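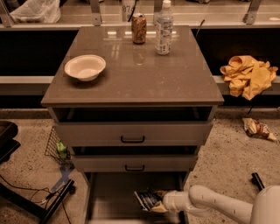
4.2 Where paper goes in a household

The household archive has been studied mostly by people who assume it exists. Our respondents in Tesora and Rashti keep warranties, tax letters, school reports and appliance manuals, and when asked where, the great majority answered "in a drawer," with a confidence that did not survive the follow-up question. The drawer is a poor unit of analysis. A three-drawer cabinet such as the one in Figure 3, with a can, a bottle and a bowl on top and every drawer pulled partly open, offers its owner three categories, and households in our sample rarely agreed among themselves on what the three were. Couples interviewed separately gave matching accounts in 27 cases. We had budgeted a chapter for the matching cases and have since reduced it to this sentence.

Figure 3. Bedside cabinet with three drawers.

Home Methods Findings Data Contact

Of the 2255 documents logged in the first round, 2034 could be dated from their own text. The remainder consisted largely of manuals, a genre that regards the passage of time as someone else's problem. Dated items were sorted by age and by whether the respondent could name a reason for keeping them. "Just in case" was coded as a reason, after a long discussion in May that neither author wishes to reopen. Had we coded it otherwise, the category of reasoned retention would have been very small and the paper much shorter.

Kirkodov (the older of the two housing estates in the Tesora sample) deserves a separate word. Residents there were issued a rent book until the landlord, Cenent, moved to electronic statements. Most kept the books. Several also print the electronic statements and file them inside the books, which Cenent's own guidance describes as unnecessary and which we found to be the most orderly filing system in the study.

Retention was weakly related to the size of the home and strongly related to having once been asked for a document and failed to find it. Six respondents told us about such an occasion before we had switched on the recorder. We return to these accounts in Section 5.

9 min read
Shares 6 | Comments 27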